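Jan 28, 2025

Up at 5, no coffee. Car to the airfield late because the gate code had changed and the driver had the old one. Stood in the cold with two bags and the Tronero people's cake box, which I'd promised to carry flat. Did not carry it flat.

Manifest says 12 passengers, 13 turned up. Tronero swore they'd sent the extra name last week. Checked my mail on the apron with frozen thumbs – they had, at eleven at night, to the old adress. So that one's half mine. Crew were decent about it, cabin seats 13 if somebody takes the side bench. I took the side bench.

Slot slipped 30 minutes. Then another 30. De-icing queue, one truck, four aircraft. Julián Bravo went up and down with a thermos being nice to everyone, he should have my job. Quote for the extra de-icing came in at 700 over what I'd budgeted. Signed it on my knee. What else was I going to do.

In the air finally. Ate a roll. Wrote most of this.

## Things to sort before May

- Return leg for the Goseck group. Operator wants to reposition the plane empty and charge us for it. Ask Stepan Semeniuk if anyone at his end wants the empty leg, he had someone last spring who'd go anywhere on a day's notice.
- Catering. Never again the hot option. Cold plates, label them by seat, done.
- Pets. Mrs. Esteban's dog needs its papers seen before boarding and not, as today, dug out of a suitcase already in the hold.
- Same simulated room in all three.
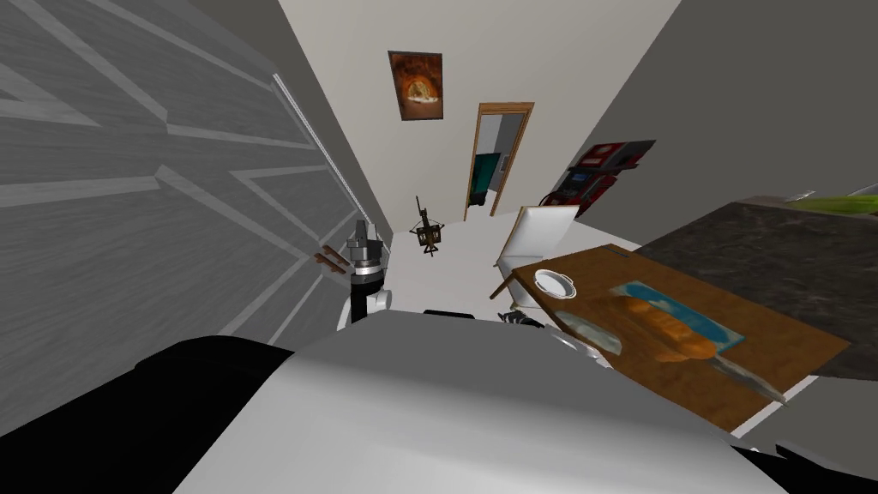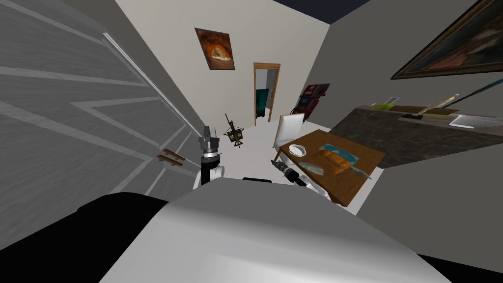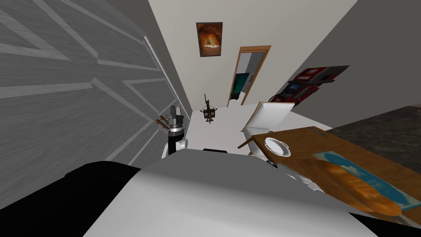

- Baggage. Skis. The light jet will not take skis that long, I've said so twice in writing, and there they were. Need it in bold on the booking form, or a phone call, probably both.
- Clenetti still haven't paid the deposit. Chase Thursday. Be firm. (Was firm last time too.)
- Ask about a bigger cabin for May – if it's 13 again I am not doing the bench, my back is finished.

## Later, hotel

Landed hard, crosswind, somebody clapped. Handling agent met us with one van for all of us plus bags, so two runs, and I went on the second with the skis across my lap. Cake box arrived. Cake was more of a slope. They ate it anyway, standing up in the lobby, and were lovely about it, so maybe I'm the only one who minded the delay.

Called Stepan from the room. He does have somebody for the empty leg, a couple, flexible dates, wants a price by tomorow noon. That would cover the de-icing and a bit left over. Told him to hold them. Then rang the operator and got the night desk, who can't quote, who says ring at eight.

Things I liked today: the ten minutes above the cloud when everybody shut up. Sun on the wing. Julián asleep with his mouth open, thermos still in hand.

Things I didn't: the gate. The bench. My own inbox.

Feet hurt. Laundry bag is in the wrong suitcase and the wrong suitcase is in Tronero's room, will get it at breakfast. Alarm for 6:45, ring operator at eight, price to Stepan before noon, then the Clenetti draft. Need to move the old mail adress over too, or at least make it forward. Doing that first. No – operator first.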